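Can a robot tidy a living room yet?
Posted in Home & Workshop Help, January 23, 2018

My mother has trouble bending down, and I'd like to get her something that picks things up off the living room floor. She already has a robot vacuum, a Cilter, and it does fine until there is a sock in the way. Is there any machine for sale that clears the floor first? I can spend up to 3000 dollars.
– Windadham_Pete

No, not at that price. I fix conveyor equipment for a living and even in a shop the arms mostly do one job, with the parts set out the same way every time. Ours places 90 parts an hour and stops if a tray is crooked.

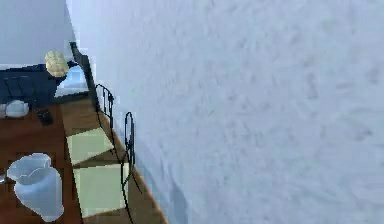
Simulated rooms are where a lot of the work on this goes on now. A program can try the same chore over and over without breaking anything. The hard part is how different the items are. With a small white cup and a white pitcher both standing on a wood floor near a couch, the machine has to work out a grip for each one, and then where each one belongs. Wire chairs are trouble too – thin black legs and loops are easy for a sensor to miss. I would not expect a home version soon.

For your mother, get a reacher with a rubber grip and a basket at waist height. Mine is a Rebelo and it has held up since July.
– cadia_shopguy

We had the same problem with a vacuum and socks. Ended up blocking off one corner with a board and running it only after we pick up. Paid 316 for the vacuum, would not pay more than 200 now. Don't know about the arms.
– mudroom44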